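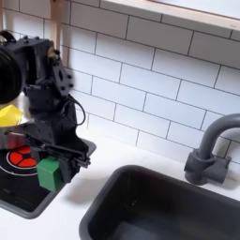

My sister had told me there would be free pie at the Braltora open day, and that's the only reason I drove the 58 miles to Wonness on my one morning off. There was no pie. There was a coffee urn, a stack of paper visitor badges and a woman in a green vest who looked at my shoes and said, "Oh good, flat ones."

My sister had started there in March and still got nervous walking me through the door. She kept saying "we" — we moved these benches, we got the new lights — and then checking my face to see how it was going over. I've been her big brother for a long time, so I know to nod and say "huh" in a couple of different ways.

The tour went through the Lindgren room first, with all the screens, and I'll be straight with you, I didn't follow any of it. Then we got to the kitchen. I don't know what I'd pictured when she said she worked in a kitchen, but I'd sort of imagined one you could stand in. This one came up to my belt. It had a little stove and a little sink and a faucet and a tile wall behind it nicer than the one in my apartment.

"So what does it cook?" I said.

"Blocks," she said.

They had the arm going already. It was big and black and it leaned over that tiny counter like my uncle over a plate of ribs. The job was to get a block from wherever it was to wherever it was supposed to be, stove or pot or sink, and they'd been at it all morning in front of people. A kid in the front row had appointed himself the announcer. "It's going for the green one!" he'd yell. "It's going for the green one, everybody!" And the whole group would lean in, me included, which surprised me.

It missed. The fingers closed on nothing, opened, backed off and came down again a hair to the left. The kid groaned like we'd lost a playoff game.

"Is it supposed to do that?" I asked, and I could feel my sister go stiff next to me.

"It's supposed to try again," she said.
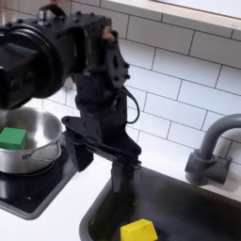 I shut up after that and watched. There was a man beside me with a Kilow Hardware cap who'd been muttering the whole time that he could do it faster with barbecue tongs. Sure, buddy. So could I. But around the fifth or sixth try I noticed he'd stopped muttering and started sort of steering with his shoulders, the way you do at the bowling alley after the ball's already gone.

My sister wasn't looking at the arm at all. She was looking at the people, and every time the fingers started down her lips moved. I leaned over and caught it. She was saying, "Come on, come on, come on," really quietly, the same way she used to talk to Mom's station wagon on winter mornings when we had 20 minutes to get to school and the engine wouldn't turn over.

Then it got hold of the thing. Up came the block, over the edge of the sink, wobbling a little, and the kid forgot to announce it because he was too busy jumping. The man in the cap clapped! Two big claps, and then he put his hands in his pockets.

"That's 104," my sister told me. "Today, I mean. We're trying for 300 before they close the doors."

"And then what?"

"Then I sweep up and you buy me lunch."

I'd planned on leaving at noon. I had laundry in the machine and a thing with my truck. But she'd gone back around the side of the counter to set up the next one, and she had this look on her face I hadn't seen since she was about nine and building dams in the ditch, so I got myself another coffee from the urn and found a spot by the kid.

"Which one's it going for?" I asked him.

He studied the arm for a good long while. "Yellow," he said, and scooted over to make room.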